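Sultholm House Residents' Association
Minutes of the meeting held 19 Jan 2022

Category: Minutes & Notices
2 comments | 7 shares

Present: Hildegard Hinrichs (chair), Aliki Stamatopoulos, Malathi Poduval, Sieglinde Stüber (minutes)
Apologies: Sabine Schwerdtfeger

1. Minutes of the last meeting
Read and approved with one correction. Under item 4, "Meng Street entrance" should read "Caltlow Street entrance." Sieglinde will change the file copy.

2. Guest room, second floor
Malathi reported on the guest room. The bed is now used for stays by residents' relatives, but bedding and clothing have built up on it and around it. Guests have been moving the quilts to the far side to make space and leaving them there. The red quilt with the floral print, the patchwork-print one and the cream one with the small squares are all in the same heap along the curtain side. Black and gray clothes are piled behind them, next to the plastic bins.

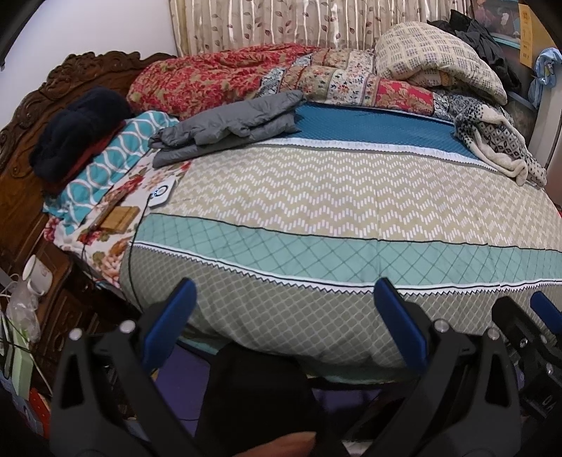
Photo: Malathi Poduval / Sultholm House

Hildegard asked who owns the clothing. Malathi said she had put a note on the second floor board and had one reply, from a resident who wanted to know if the room was free in July. Aliki thought some of it was left from the coat collection. It was agreed to put up a second note giving residents 30 days to claim anything from the room. Whatever is left will go to the Endilska thrift store.

Sieglinde asked if the fleece piece with the black and white pattern was a blanket or a garment, as it needs to be listed one way or the other. Malathi had not unfolded it. To be listed as "fleece item" for now.

The bins were discussed. Aliki would like them labeled on the side facing the room, with the contents written out in full. Hildegard was against keeping bins in a guest room at all. After some discussion it was agreed that they may stay until the basement shelving is finished. Malathi will go through them and write up a list.

Action: Malathi to post the note and list the contents of the bins. Aliki to call Endilska about drop-off hours.

3. Bedding rules
Sieglinde read out the present rule, which says that guests should "leave the bed as found." Malathi pointed out that this does not help when the bed was found with three people's bedding on it. New wording was proposed by Aliki and agreed after two changes:

"Strip the sheet and take it to the laundry room. Fold quilts and comforters and place them at the foot of the bed. Do not leave clothing in the room."

The mattress itself was looked at and no one had any complaint about it. Hildegard would like a washable mattress cover bought before the summer bookings start. Malathi quoted a price of $66 for one in the right size. Approved, all in favor.

Sieglinde asked that nothing heavy be leaned on the headboard. The carving along the top is hard enough to dust without having to look for chips in it too. She uses a soft paintbrush on the scrolls and a dry cloth on the flat panels, and asked that no spray polish be used. Agreed. This will be added to the cleaning sheet.
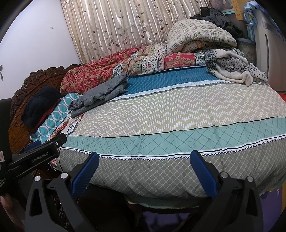

Aliki said the cleaning sheet itself needs to be redone, as the old one still gives the laundry room code from before the lock was changed. Hildegard will type up a new one and have it laminated. It should go on the inside of the door, where the fire notice is, and not on the wallpapered side of the hall.

The curtain was raised by Malathi. She would like it taken down and washed. Sieglinde was not sure it can be machine washed and did not want to risk the print. Hildegard will ask at the dry cleaner on Caltlow Street and bring a price to the next meeting. No decision until then.

Action: Hildegard to type the cleaning sheet and get a curtain price. Malathi to order the mattress cover and hand in the receipt.

4. Booking the room
Two families asked for the same week in July. Sabine had sent a written comment in favor of drawing lots. Aliki preferred first come, first served, going by the date in the booking book. Vote: three for the booking book, one for lots. The family that was not given the week will be offered the one after it.

Action: Sieglinde to write to both families.

5. Other business
The hall light by the elevator is out again. Hildegard has reported it to Meng Electric and is waiting for a date.

Aliki asked for the bicycle pump to be returned to the basement.

Meeting closed at 8:40 p.m. The date of the next meeting will be posted on the board.

Filed under: guest room, housekeeping, bookings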